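Chapter 7
Buying Used: What the Advert Leaves Out

A used car advert is written by someone who wants the car gone. Keep that in mind through everything that follows. The seller may be perfectly decent, and most are, but decent people still forget the clutch that slips on hills and remember the new wiper blades.

Take the phrase "full service history". In many adverts it means a stamped book. A stamp shows that somebody owned a stamp. It tells you little about whether the oil was changed, what grade went in, or who looked at the brakes. Invoices are better, as they list parts and mileage, and a gap between two of them is worth a question. The Zanbridge hatchback we follow in this part of the book had a neat row of stamps and a single invoice, for 286 pounds, covering a battery and one tyre.

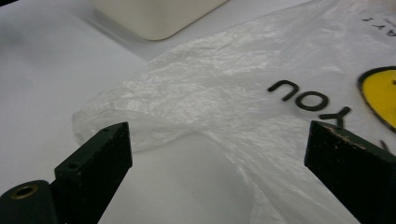 7.1 Warranties and approved schemes

Dealers make much of the multi-point check. The Cesau scheme promises 100 checks, and the Kao scheme 300. Is a Kao car three times as sound? Read the lists side by side and you will find that Kao counts each seat belt, each door lock and each bulb on its own line. Neither list says what happens when an item is nearly worn out – a tyre just over the legal limit passes both.

The warranty deserves the same cold eye. Foltoteck sells cover for 24 months, which sounds generous until you reach the page on wear and tear. Clutches, dampers and exhausts are left out, and claims for electrical faults are capped.

In this chapter you will learn to read an advert, a service record and a warranty booklet, and to price what each one fails to mention. We begin with mileage, the figure buyers trust most.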